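Haugen stock fingers vs. Rarent pointed fingers for small bottles and caps
Grippers & End Effectors > Comparisons

benchtop_marlow
Posted 20 October 2022
Hello all, and sorry in advance for the length, I do tend to go on. Back in August I asked which fingers to buy for picking up small bottles and their caps, and you were all so kind that I ended up buying both sets (my wallet has forgiven you, mostly). One arm now carries the Haugen stock fingers and the other the pointed pair from Rarent, which set me back 218 dollars with shipping.

The job is simple enough to explain. Pick a bottle up off its mat, put it down upright somewhere else on the table, then go after the small white pieces lying on the gray surface. I do it all by teleoperation for now, with one overhead camera, and I try to give each arm the same chores so the comparison is at least a little bit fair. 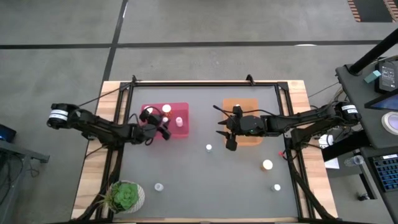 Both arms over their mats, top view. Pointed fingers on the right.

I've done 325 picks so far, split as evenly as I could manage. On the bottles the stock fingers win easily, they just feel calmer and I don't have to be so careful about where I close. On the small pieces it's the other way round, the pointed ones get down beside a cap without shoving it across the table. I dropped 19 in all, nearly every one of them a cap with the stock fingers. I'd love to hear what the rest of you make of it!

torque_and_tea
Lovely setup, and thank you for writing it up properly. I have to push back a little on the camera, though. From straight overhead you can't judge height at all, and with caps that low I'd bet a good share of your drops are you closing a hair too high. I had just the same trouble until I put a second camera down at table level. It might not be the fingers' fault.

Gunvor Hellström
I'd disagree with torque there, in a friendly way. We run the stock Haugen fingers in our shop at Sollside with a side camera and they still push caps around. The tips are too thick, and you can see it happening from any angle you like. Some of us filed ours down last winter and it helped a good deal, though I wouldn't do it to a pair I'd only just bought.

What I'd ask about is the cables. The left arm has a lot of loops running along it. Do they tug when you reach all the way across? Mine did, and it made the wrist feel lazy in a way I blamed on the gripper for weeks.

benchtop_marlow
Oh, that's a good question, Gunvor. I do feel a bit of drag at full stretch and had put it down to the controller. I'll tie them closer this weekend and run the caps again before I say anything more unkind about the stock fingers. And torque, fair point, I'll borrow a second camera if I can.

lostolora_fan
Has anyone tried the Lostolora soft pads on the pointed ones? I'd worry about those tips on a slippery bottle.

torque_and_tea
I have, and I took them off after 2 days. Nice grip, but they made the tips so fat that you might as well keep the stock set. Gunvor will enjoy hearing me say that.

Gunvor Hellström
I did enjoy it, thank you. Marlow, do post the cap numbers when you have them, and try the jar with both arms too.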